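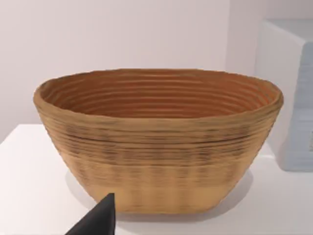
Tenants' group questions Gillier's "zero waste kitchen" pledge

Tuesday, January 3, 2023
By Bethel Tufa

Pandetley Renters' Network today asked the housing firm Gillier to publish the figures behind its claim that a food waste scheme at Remen Court has "transformed" how residents throw things away. The group says it has asked twice and has been sent a leaflet both times.

Gillier launched the scheme in September, promising 1,000 households a weekly food waste collection and lower service charges. The collection has started. The lower charges have not, and tenants in two of the blocks say their bills have gone up.

"We like the idea of food waste being collected. Most of us would sign up for it tomorrow," said Ebise Tsegaye, who chairs the network. "But a word like 'transformed' ought to come with a number, and we haven't seen one. How much was collected? Where did it go? Who weighed it?"

The network spoke to 30 households at Remen Court before Christmas. Only five said they had been told which day the bins were emptied. Several had been given caddies with no liners, and others were still waiting for a caddy. The network accepts that this is a small sample and says Gillier is welcome to do a bigger one.

Gillier has said that its contractor, Abeysekara, keeps full records. The network wants to see them - along with the contract itself and a plain account of what tenants are paying towards it.

A tenants' meeting will be held in the Remen Court hall later this month. Gillier has been invited and has yet to reply.

Contact: Press desk, Pandetley Renters' Network
© 2023 Pandetley Renters' Network. All rights reserved. Back to top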